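I got to Fludstead at ten past nine on a Wednesday in May, and the line for the open day was already out the gate and halfway to the bus stop. Fludstead is the big secondhand textile hall behind the freight yard, and for one day a year they let the public walk the whole route a donated coat takes, from the tipping floor to the folded stacks. I've wanted to go for ages. I sew, I mend, I own far too many blankets, and I would happily have paid double!

Entry was free, as it happens. You get a paper wristband and a map that has the restrooms in the wrong place.

## The tipping floor

Our guide was Povilas Koppel, who has worked the sorting side long enough to know a wool blend by its sound when it lands (he demonstrated, and he was right four times out of five). He took us first to where the sacks come in. They handle 800 of them on a normal day and 1000 in the week after a holiday weekend, and the smell is much nicer than I'd feared, mostly closets and fabric softener.

Everything is opened by hand. Coats go left, bedding goes right, and shoes go down a chute that the kids in our group would have watched until closing time. Povilas let us each open a sack. Mine had curtains, one roller skate and a really lovely corduroy skirt, and I had to be gently reminded that I couldn't keep it.

## Justitz and Filip

The two long sorting lines have names, Justitz and Filip, and I never got a straight answer about who they were named for. Justitz does light stuff like shirts and sheets. Filip does the heavy and the puffy, and it's by far the more fun one to stand beside. There are 57 categories on the chart over Filip, and "ski, child, one-piece" is its own category, which pleased me more than it should have.

I asked what people get wrong when they donate. Zippers, Povilas said. Close them, please, before the teeth chew up whatever is next to them. And check the pockets. The lost-and-found shelf had 552 keys on it by their last tally, all hung on nails, and not one with an address.

## Bedding and outerwear, together at last
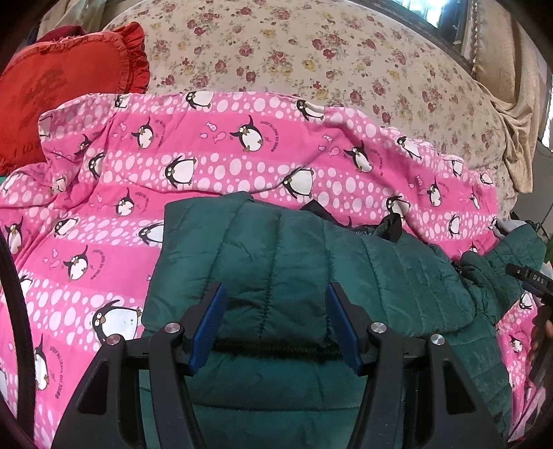
Quilted jackets are hard to fold, and I'd never thought about why until I spent half an hour on that part of the tour. All the air is in the channels, so if you grab the middle it just squashes there and puffs up somewhere else. The dark green one on the pink penguin blanket was a good example, bunched up where it was pinched and still plump along the sleeve. I got completely distracted by the blanket, too, with its wavy rows of dots and its little pink fish, and I want one for my niece (fine, for me).

The way they teach it at Fludstead is to lay the coat face down, bring the sleeves in, and roll from the hem toward the collar, leaning on it as you go. My first roll sprang open like a party horn. My third one held, and I've since done every coat in my hall closet.

We finished in the Vomden room, where the repair tables are, and I could have stayed all afternoon. There was a woman there patching a sleeping bag so neatly that I had to ask her which side the tear had been on. Coffee was a dollar, the lemon cake was gone by noon, and the number 6 bus back runs only once an hour, so check the time before you sit down.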